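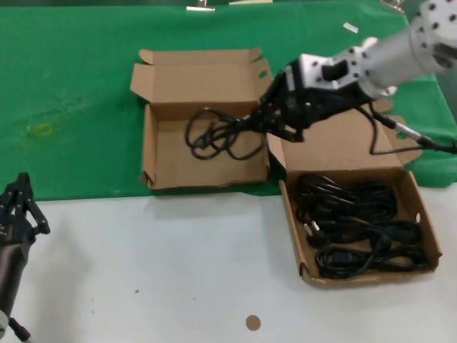
Dimming a five-arm chandelier down to candle level without the buzz?

gilwood_attic
So I finally hung my grandmother's brass chandelier in the dining room and I am completely in love with it!! Five arms, candle sleeves, the whole bit. Problem is the dimmer. It's an old rotary one that came with the house, and with LED candle bulbs I get a hum from about a third of the way down, then they all drop out at once. I want that really low, almost-asleep glow for dinners. Do I change the bulbs or the dimmer first?

tworoomsandaporch
Dimmer! If it's the original rotary it was almost certainly made for incandescent, and five little LEDs don't pull enough to keep it happy. Look at the minimum load printed on it. I swapped mine last October and it was night and day, I kept walking back into the room just to play with it.

Marlow_K
I'd go bulbs first, sorry. Cheap candle LEDs hum on any dimmer you put them on. Buy one decent dimmable bulb, put it in one arm, leave the others unscrewed and listen. Costs you one bulb.

tworoomsandaporch
But one bulb on its own is an even smaller load, so that test will look bad whatever bulb it is. She'd be blaming a good bulb for a bad dimmer.

Marlow_K
Fair point on the dropout. For the hum I still think it tells you something.

gilwood_attic
OK I took the cover plate off (breaker off, don't worry) and the dimmer says 60W minimum. My five bulbs add up to 20W. So there we are, I guess?

tworoomsandaporch
There we are! Get a trailing edge one rated for LED, and make sure it has an adjustable low end. There's a tiny wheel or screw on the side or under the plate. Turn the knob all the way down, then move the wheel until the bulbs stay lit and steady.

Beca Nicholas
Hi all, long-time reader and big chandelier nerd, I've got three in a house that really has room for one. Dimmer yes, but please think about the bulbs too! Regular LEDs stay the same color as they dim, so you end up with a sort of gray-ish low light. Look for "warm dim" ones, they slide down to amber as you turn the knob. With brass arms it is gorgeous. I have the Hesov candles in my hallway and the Were ones upstairs, and I like the Hesovs better low and the Weres better bright.

pinchpleat429
Warm dim is lovely but not every one of them goes low. Mine quit at what looks like a reading lamp. I put incandescents back in and I'm not sorry.

Beca Nicholas
Oh, I get it, nothing beats them for the glow! My dining room one is on for hours most evenings though, and I got tired of the heat on the sleeves. A couple of the old card ones had gone brown.

Marlow_K
Card sleeves with incandescents, yes, watch those. Gilwood, is the wiring inside the arms original? A new dimmer won't help if the insulation is crumbling.

gilwood_attic
Rewired by the lamp shop in Iltemside before I hung it, new sockets too. The sleeves are resin with the little drips down the side – I know some people hate the drips, I adore them.

pinchpleat429
Drips forever.

gilwood_attic
Update! LED dimmer is in, same bulbs for now. The hum is gone until the very bottom and then there's just a whisper of it. They stay lit all the way down after I fiddled with the wheel. Warm dim bulbs are ordered. Marlow, you may get to be half right – if that last whisper goes away with the new ones I'll come back and say so.

Marlow_K
Half right is fine by me. Which base did you order? Two of mine came in the wrong one.

gilwood_attic
E12, checked it twice!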